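3.2 Collecting demonstrations with hand-held grippers

Soft household items were the part of this study we looked forward to most. A rigid cup can be described by its pose and its width, and a policy that knows both will usually do fine. Cloth has no such shortcut. It changes shape every time it is touched, and the demonstrator's fingers respond to those changes faster than anyone could write them down. Showing the task by hand keeps that skill in the data, and we were delighted by how much of it survived the trip to the robot.

All demonstrations in the Hekent set were recorded with a pair of hand-held grippers, one per hand. Each gripper carries its own camera, and a cube with fiducial markers gives us the tool's position when it is in view of the camera worn by the demonstrator (Figure 3). We also tried remote control through the Gakon leader arms. It worked, but folding a small knitted item took much longer, and people tired quickly. With the tools in their hands they could stand, turn and bend as they liked.

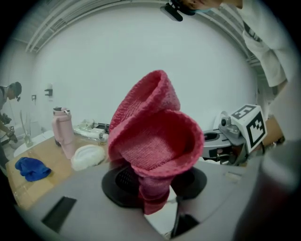

Knitwear gave us our richest recordings. A sock is stretchy, it folds over on itself, and its opening can close up as soon as the grip shifts. Our demonstrators learned to pinch less of the fabric and to let its weight do some of the work. Myung-ja Noh, who wrote the labeling guide, asked that these small regrasps be kept in the final set, and we think she was right. Policies trained on the trimmed version hesitated at exactly those points.

Sessions were run by 4 demonstrators over a period in July. After removing recordings with lost tracking, we kept 437 demonstrations. Each task was first practiced without recording, for up to 2 hours, until the demonstrator felt at ease with the width of the jaws. Joon-young Um checked marker tracking at the start of every session – a dull job, and one that saved us a great deal of grief later.
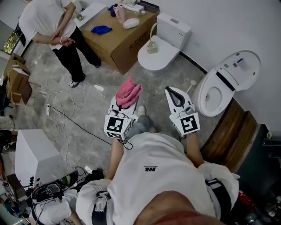 Two-handed work brought its own questions. When a cloth passes from one gripper to the other, there is a brief period in which both tools hold it, and the forces between them are not recorded. We follow the Byun handover rule and mark this period by jaw width alone. It is a crude signal, yet the learned policy picked up the timing of the release very nicely, even on fabrics it had not met in training.

Figure 3. Demonstrating tasks with soft items using the hand-held grippers.

The same recordings were used without change for the Henley baseline, whose training settings are given in the next section.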